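Home Collections Care Workshop Notebooks Staff Contact Search Previous entry Next entry

Workshop notebook, July
Paste trials, continued: wheat starch for lining and hinging
Entered by Shoshana Baptiste

Work resumed at 9.15 am with the second preparation of the wheat starch paste entered on the bench sheets as Pasta. The first preparation was discarded. It had been held in the cool cupboard under a shallow layer of water, and on opening it gave a slightly sour smell at the rim of the jar. No mould was visible. The centre of the set block was firm and clean, but the rule for this series is that any doubtful jar is removed, and the strips prepared from it have been marked with a cross in the margin of the sheet.

The second preparation was made in the larger pan, which will take up to 1,000 mL without catching at the edge. The starch was left to soak overnight in deionised water. The water was then poured off and replaced before heating. Stirring was continuous from the time the pan went on. The mixture turned from white to a translucent grey later than before, and considerable effort was needed with the spoon for the last part of the cook. It was taken off when a lifted spoonful fell in a sheet and folded on itself.

Colleagues are asked to record the feel of the paste as well as the time on the clock. The clock times in the June entries are of limited use, as two different hotplates were in service and the sheets do not say which.
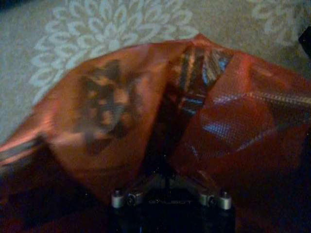 Sieving was carried out three times through the horsehair sieve, with the block cut into pieces first. After the first pass the paste was grainy and clung to the underside of the hair. After the third it was smooth and could be let down with water a little at a time. The brush used for letting down was the wide one with the repaired handle. It sheds a hair now and then, and these must be picked out before the paste goes anywhere near the tissue.

Three dilutions were prepared: stiff (for hinges), cream (for general mending) and milk (for lining). These are the same terms used in the Nillescombe handbook, and no attempt has been made to put figures to them. It has been suggested that a viscosity cup be purchased. The suggestion is noted. A decision can wait until the series is complete.

Strips and boards

A total of 119 strips is now mounted. Each consists of a kozo tissue joined to a wood-pulp paper with a short overlap, pressed between blotters under glass. The blotters were changed after ten minutes, again at the half hour, and again before lunch. The final change was late on the earlier boards, and slight cockling can be felt along the overlap on several of them.

The boards are identified by colour of tape. The board covered in the Darko black buckram was included at the request of the bindery, who wish to know whether dilute paste leaves a bloom on dark cloth. It does. The milk dilution left a faint grey tide line once dry, most noticeable under raking light. The cream dilution left less, presumably as there is less free water to travel. Wiping the cloth with a barely damp swab reduced the line and then spread what remained of it over a wider area, so wiping is not recommended at this stage.

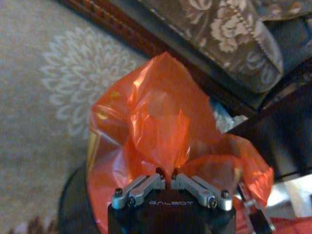 Nillescombe Regional Museum | Paper and Bindings Workshop

Peel tests on the first group were done by hand against the spring gauge. The gauge is adequate for comparison within a single session. It should not be used to compare one week with another, as the zero drifts and must be reset with the small screw at the back. The screw was found loose this morning and has been tightened.

In the cream group, failure was nearly always in the tissue, with fibres left standing on the heavier paper. This is the result wanted for a mend in a working book. In the stiff group the hinge tore across the fold. In the milk group the overlap parted cleanly on a number of strips and the paper beneath was undisturbed. For linings, where the area of contact is large, this need not be a concern, though the corners should be watched.

Strip 2 of the milk group was dropped on the floor before testing and has been left out of the results.

Reversibility was checked with a damp blotter and a weight. All three dilutions released, the stiff one slowly. A residue of paste stayed in the surface of the paper in every case and took two further blottings to lift. The surface was a little rough to the fingertip afterwards. Burnishing through silicone release paper was tried on one sample and gave an unpleasant shine.

Room conditions

The Lendico logger on the window bench returned 3,898 readings for the period of the trial. These have been saved to the shared drive in the paste folder, under the July heading. The humidity trace is steady overnight and rises whenever the sink is in use. The sharp peak in the middle of the trace corresponds to the washing of the blotters and may be disregarded. Drying strips should nevertheless be kept at the far end of the room while washing is under way, and the rack has been moved accordingly.

The temperature trace shows nothing of interest apart from a dip each morning before the heating comes on. Paste taken from the cool cupboard at that hour is noticeably stiffer and colleagues tend to add too much water. Allow it to stand before letting down.
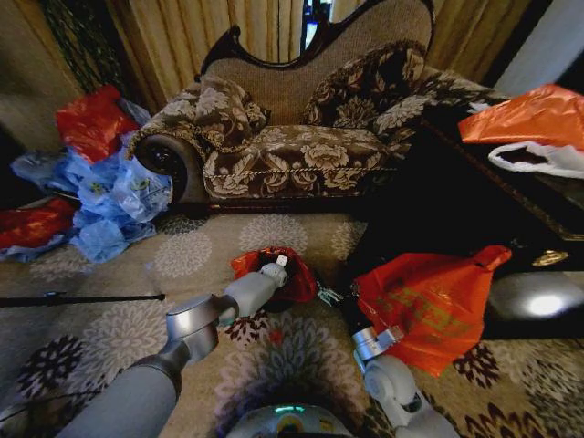 A short comparison with the methyl cellulose in stock was begun in the afternoon and is not complete. The methyl cellulose was left to hydrate in a lidded jar and stirred at intervals. Lumps persisted near the bottom. A blend of the two adhesives was brushed onto offcuts of the same wood-pulp paper, and its working time was longer, giving a better chance to adjust the tissue before it took hold. The blended samples remain under glass and should not be disturbed before tomorrow.

Points arising

Label every jar with initials and the month, on the jar itself. Lids are being exchanged at the sink.

The horsehair sieve must be rinsed in cold water straight after use and dried upright. Warm water sets the starch in the weave, and the left side of the sieve is already partly blocked.

The supply of kozo tissue in the heavier weight is low. One sheet has been put aside for the atlas repairs and is not to be cut for strips.

The bindery has asked for a written opinion on the black cloth. A reply has been drafted recommending the cream dilution, applied sparingly, with the surrounding cloth masked. Comments on the draft should be pencilled on the copy in the tray.

Benches cleared at 4.40 pm. Two jars of the second preparation are in the cool cupboard on the upper shelf. Water over the paste to be changed first thing. S.B.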